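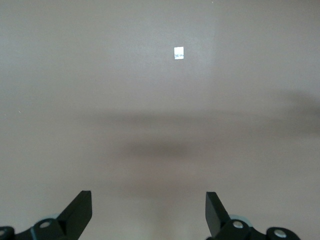
Comedy memoir for a 5 hour drive – audiobook or paperback?

Posted by plamon383

Need a funny memoir by a comedian for my mom, driving from Genthorpe to Pralley in April. She likes stand-up but not the super filthy kind. Swearing is fine. She quit the last one I got her after 30 pages, said it was all name dropping and no jokes. Is it better to get the audio or just the book? She'd have to read it at the motel. Also does abridged matter?? The library only has abridged for a couple of the ones I looked at.

xaba_reads

Audio, if the author reads it. Check that first, some of them hire an actor and the timing is all wrong. Play the sample before you pay, listen to the whole thing and not just the first bit, the intro is usually the jokiest part and then its childhood stuff for four chapters.

Abridged – skip it. They cut the side stories and in a comedy memoir the side stories are the book. I had one where a cousin shows up at the funeral and I had no idea who he was. Got the paperback later, he had a whole chapter.

For not too filthy, look at the one and two star reviews. People who got offended will tell you exactly what's in there.

genthorpe_gal

paperback. my mom cant follow audio while driving, she misses exits

Posted by plamon383

Thanks both. Going with audio, unabridged. Found one read by the author, sample was good, only one bit about an ex husband I could of done without. Will get her the paperback too if she likes it.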